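Faltville Robotics Club: The Gallery

Page put together by Trinidad Tiongson, club secretary and the only member who answers email. Last updated 9 October 2019.

We are a student club at Faltville with two arms, one table, and a cupboard of things that used to be other things. Every fall we take on a single project and see how much of it survives until spring. Last year was the door-opening project, about which the less said the better, and the door has been repaired.

This year's project is called Gudeta. Jomar Castillo picked the name and has declined to explain it. The task is easy to write on a whiteboard: pick up a soft object, put it on a plate, let go. A toddler can manage this between meltdowns. We have been at it since August and our relationship with toddlers has become more respectful.

The gallery runs in sections, more or less by who nagged me to write them. Names first, so you know who to blame:

Genalyn Sebastian - team lead, keeper of the task list
Jomar Castillo - left arm, grasping, naming rights
Jomar Dimaculangan - right arm, cables, the other Jomar
Gunther Stüber - faculty adviser, owner of the good screwdrivers
Trinidad Tiongson - logs, captions, snacks

Yes, there are two Jomars, one per arm. We tried calling them Left Jomar and Right Jomar, which worked until they sat facing each other.

Why a plush toy

Hard blocks are polite. You close the fingers, the fingers stop, and everyone agrees the block has been grasped. Something stuffed keeps giving way long after a sensible object would have objected, and it comes out of every grip a slightly different shape from the one it went in with. Our code had been written by people who had only ever met blocks.

The species of our test animal has been under discussion for weeks. Genalyn says mouse. Gunther says rabbit, with the full authority of his office. The log sheet has a column for "object" and it contains both words in different handwriting, plus "Kevin" once.

What counts as a success

Genalyn wrote the rules and laminated them, so they are final.

The toy starts on the table and ends on the plate. All of it. An ear over the rim is fine, a whole rear end over the rim is a miss.

The plate has to be where it was when we started. This rule was added after an early run in which the toy stayed put and the plate went to the toy.

No hands. Human ones, I mean. Jomar Castillo has been spoken to.

We want 400 logged attempts before the winter showcase, done in blocks of 20, with a break between blocks for whoever is writing things down. So far the log file runs to 1,333 lines, most of which are the software complaining about itself. I have read all of them. I would not recommend it to a friend.

The software, briefly

The motion planner is a student-built thing called Hirkutix, inherited from a graduating class who left us the code, a cheerful note, and no comments. It plans a path for each arm and then checks that the arms aren't going to shake hands by accident. It is very cautious. For most of August it refused to move the left arm at all on the grounds that the table existed.

Dovlow is the part we wrote ourselves. It decides how far to close the fingers. Version 4 is the first one I'd let near anything with a face.

On the table

Both arms get to take part, although so far the left one does the lifting and the right one mostly supervises. Jomar Dimaculangan would like it known that supervising is a skill.
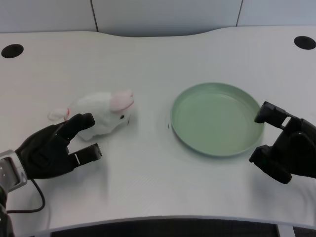

Toy on its belly, plate to the right, an open hand near each. I find this restful. 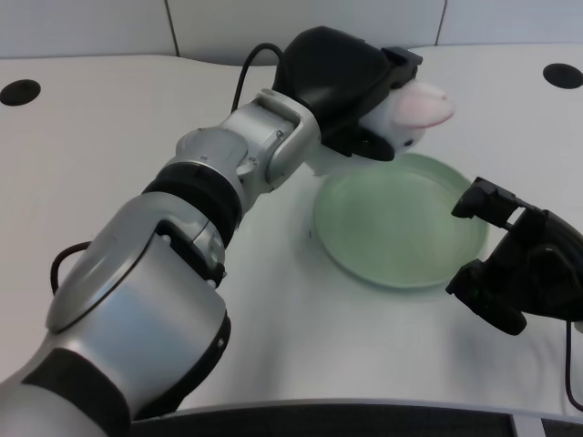 The left gripper with the toy held up over the far rim of the plate. Note the pink ear, still sticking out with some dignity, and the right gripper waiting with its fingers open.

Things we have learned, in no order

Cables have opinions. Every loop you leave slack will find something to lean on, and every loop you tighten will remind you why it was slack. Jomar Dimaculangan reroutes them before each block and talks to them while he does it.

Letting go is harder than picking up. The fingers open, the fuzz clings, and the toy comes back up with the arm like it has forgotten its coat. Dovlow now opens wide, waits, and only then backs off.

Write down the failures at the time. If you leave it until after the snacks, every failure becomes "nearly."

Gunther's screwdrivers go back in Gunther's drawer.

Coming up

Once the one-arm version behaves, Genalyn wants the right arm to hold the plate steady while the left does the placing. The Jomars are in favor. Hirkutix has not been told yet.

After that there is talk of a second toy, and of a bowl. I have asked that we not do both at once.

If you're a Faltville student and would like to join, no experience is needed, and patience can be picked up on site. Email the club address and I'll write back, usually with a request to bring chips. Being called Jomar is no longer considered an advantage.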